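Subject: Re: [zitmont-slides] Moving the catalog to Benum

On 25th April, Châu Trịnh wrote:

> Hello all,
>
> I've had a long look at Benum over the past couple of weeks and I think
> we should go for it. It gives every slide a location code and a subject
> code in one string, so you can tell from the mount where it lives and
> what it shows. Skiveck say they can import our existing spreadsheet as
> it stands. Their demo took the Tai Street folder and had it recoded in
> an afternoon.
>
> The code is row letter, column, box, then subject. Rows go by letter and
> columns by number so the two can't be mixed up. I'd like us to start
> relabeling in May, before the cupboard gets moved, so that we only
> handle everything once.
>
> Any objections?
>
> Châu

A few, I'm afraid. I'll take them in the order they bother me.

The location part first. I have been through three of these schemes with two different societies, and every one of them put the shelf into the name of the item. It looks wonderful on the day you finish. Then somebody buys a deeper cabinet, or the damp gets into the bottom row, and you have a drawer full of slides whose mounts tell you, in permanent ink, to go and look somewhere they aren't. Châu, you say yourself that the cupboard is about to be moved. Are we sure it will have the same rows when it gets there? I asked at the last meeting and got a shrug.

A slide needs a number that means nothing. The old accession numbers mean nothing, and they have survived two changes of room and the time the ledger went missing. Put the location in the spreadsheet, in its own column, where it can be changed by typing.

I have no quarrel with letters for rows and numbers for columns, by the way. That part is sound and people pick it up without being told. I do it on my own shelves. Seed packets, fuses, the lot. But it is a way of finding a slot, and Benum wants to use it as a way of naming what's in the slot. 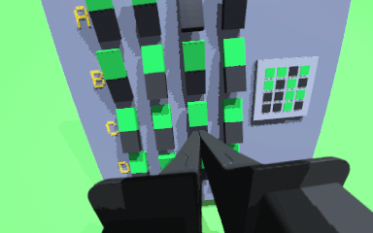 Lettered rows, A to D, with the blocks in four columns. Computer rendering.

Letters do run out faster than people think, and they have one more fault, which is that somebody always objects to I and O. If we stay with the cupboard we have, that will never come up. If we get the run of shelving along the back wall, it will, and then we'll have a discussion on this list that goes on until Christmas. I would like it minuted that I saw it coming.

Now the subject half. I tried coding a handful of my own from the Skiveck sample sheet. There is a picture of the old ferry landing with the school outing standing on it and the mill behind. Under Benum that can be transport, education or industry, and you have to pick one, as the string only has room for one. I picked transport. My wife picked education. Neither of us was wrong and neither of us would have found the other's slide. Our present keywords are a mess, I grant you, with "church" and "churches" and one heroic "chruch", but you can put as many on a slide as you like, and a search will find it under any of them.

About the demo. I don't doubt that the Tai Street folder was done in an afternoon. It is also the tidiest folder we have, and I know it is, as I was the one who tidied it. Every line has a date, a street number and a photographer. I'd be much more impressed if Skiveck took the box marked "Misc, Harold?" and told us how long that took. We have 2000 slides and I would guess the good folders are the smaller part of them. Has anyone asked what their import does when the date column says "before the flood"? Ours says that quite often. Does it leave it alone, throw it away, or decide that it means something?

Then the labels. Châu, you didn't say what they're stuck on with. The sample I was handed had a paper label with a shiny back, and it covered the whole lower edge of the mount, which is where half of our photographers wrote their notes. I peeled it off after 5 days and it took some of the card with it. I don't want that done to anything I have looked after. If we must mark the mounts, a soft pencil does it, in the corner, and the old number stays visible.

I'd also like to know what happens if Skiveck stops trading or loses interest. The message says they can import our spreadsheet. It doesn't say they can give it back. I wrote to ask, and had a friendly reply that talked about the roadmap. I still don't know whether there is an export button. To my mind that one question should be settled before anybody buys a roll of labels.

What I could live with:

Fix the spelling in the keyword column. It is dull work but it can be done from home, and I'll take the first 80 lines myself if someone else will take the next lot.

Add a location column. Row, column, box, exactly as Châu has it. Nothing written on the slides.

Try Benum on one bad box, on a copy, and have two people code it without talking to each other. If they agree on most of it I'll be surprised, and I'll say so here.

Leave the relabeling until the cupboard is standing where it is going to stand. May is too soon for that whatever we choose.

I know this reads as though I'm against everything. Châu has put in more hours on the catalog this year than the rest of us put together, and the location codes are worth having. I would just like to see it fail on something small before we let it loose on the glass plates, which can't be peeled.

Could whoever has the key to the side room reply to me off list? I left my loupe in there.

Regards,
Walt

_______________________________________________
zitmont-slides mailing list
To leave the list, send a message with "unsubscribe" in the subject line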